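The Kitchen Corner: drawers, cans and a confession about string

Oct 11, 2018, by Ruth Birkett. Filed under Round the Building. Comments Off on The Kitchen Corner

Hello again, all of you on both floors! I had meant to write this month about the bike shed, but Gopinath Lobo has bagged that one for himself (he has Opinions about the lock), so you're getting the kitchen instead, and I'm rather pleased because I've spent more of October in there than at my own desk.

It began with a tin opener. Raíssa Portela wanted one for a tin of chickpeas and asked me where it lived, and I said top drawer, and she said which top drawer, and off we went. We found three corkscrews. We found a bag of birthday candles, the stubby sort, all burnt down to different heights. We found the instructions for the old kettle, which went to the tip before I started at Windier, and a lot of string. I'll own up now, the string was mine. I save it from parcels and I can't stop. The tin opener was in Benedito's desk on the first floor, under his scarf, and he says he's never seen it before in his life.

Well, after that I couldn't leave it alone. I asked if anybody would mind my having a proper go at the place and got such a quick yes from everyone that I suspect I'd been set up. So I came in early with a flask and a roll of bin bags and made a start on the grey metal cabinet, the one that stands by itself in front of the long black counters. You all know it. It's where things get put down "just for a minute".

I took everything out. Everything! Takeaway menus (two of the places have shut), a whisk with a bent loop, soy sauce sachets past counting, a tea towel from Bragança that Cremilda Rangel brought back for us as a present and which had been used, I'm sorry to say, to mop up after a plant. It's been through the wash twice and has come up beautifully, Cremilda, and it's going on the hook by the window where people can see it. I wiped the lower drawer down with warm water and a drop of washing-up liquid, then once more with a dry cloth, and I stood and admired it for longer than I'd like to say. 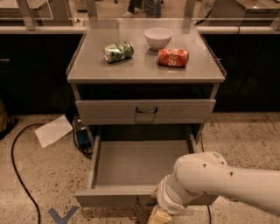
The lower drawer with nothing in it. Cans on top, still to be dealt with.

I know, I know, the cans. One green and one red, both of them squashed, keeping company with a nice little white bowl that deserves better. I do want to have a word about cans, because it's the one thing I get stopped about in the corridor. If you've gone to the trouble of crushing the thing, you've already done the hard part! The recycling tub is under the counter to the left of the sink, it has a blue lid, and it takes cans of every sort. Give them a swill first if there's anything left in the bottom. The recycling people are fussy about that, and sticky cans bring the ants, and I don't think any of us wants another summer like the one with the ants.

The bowl is a bit of a puzzle. We had a set of them from the old building and I've only ever tracked down four. If you've got one on your desk full of paper clips, I'm not cross, but I would love to have it back. Leave it by the sink and I'll ask no questions.

Now for what's going where. I've thought about this more than is healthy, and I drew it out on the back of an envelope and showed it to Raíssa, who changed most of it, so here is her version.

The upper drawer of the grey cabinet will be for the things people want every day: teaspoons, the tin opener (returned!), scissors, one corkscrew, the bottle opener shaped like a fish. I'd like to put a tray in it so it all stops sliding to the back every time somebody shuts it with a hip. Darix on the high street had some grey plastic ones for not very much, 40 cm wide, and I've measured up and one ought to drop in with a bit of room at the side for the scissors.

The lower drawer is for cloths and tea towels, folded, and bin bags, and the spare washing-up gloves. I went back and forth on this. Benedito Lopes was very keen for it to be a biscuit drawer, and made quite a speech over lunch, but biscuits that near the floor make me uneasy, and in any case we all know who would be kneeling in front of it at four o'clock. The biscuits stay in their tin on the shelf. He has taken it well.

The top of the cabinet is for nothing at all. I mean it! It's a lovely flat surface with a little lip round the edge and it would be so handy for resting a tray on when there's a visitor, if only we could keep it clear. Raíssa wanted to put up a notice. I said no notice, we've got enough notices, there's one over the sink that's been up so long it's gone the colour of tea. So I'm just asking you here, nicely.

I also had a go at the floor, by the way. The terrazzo is a devil for hiding crumbs in all those speckles and you don't see them until you're down there with a cloth. Gopinath lent me his squeegee mop (he keeps one at work, I didn't ask) and it did wonders along the bottom of the black counters, where there was a line of what I think was once sugar.

A few bits and pieces while I've got you.

The clear-out box is on the landing. It's got the spare corkscrews in it, a fondue fork, a jug with no chip that I can find, and a rather good cake tin with a lid that sticks. Take anything you fancy. Whatever's left goes to the charity shop by the end of October, and Cremilda has kindly said she'll drop it off on her way home.

The tea fund is healthy. We spent 25 pounds last time on teabags, coffee and that posh hot chocolate, and I've had almost no grumbling about it, apart from the usual request for the decaf that comes in the green packet. I'll get it if I see it.

The old kettle instructions have gone in the recycling. If you wanted them as a keepsake you're too late.

And the soup lunch is back! Same as last year, somebody brings a pan, everybody else brings bread, and we eat at the long table at half past twelve. Raíssa has promised her kale and potato one, which I dream about. I can do leek. I need two more cooks, and if you can't cook you can wash up, and if you can't wash up you can carry chairs. Put your name on the sheet on the fridge door, and please write clearly, because last time we had a "Bob" on the list and we haven't got a Bob.

Right, I'm off to Darix for that tray. If anyone wants a bit of string, you know where I sit.

Ruth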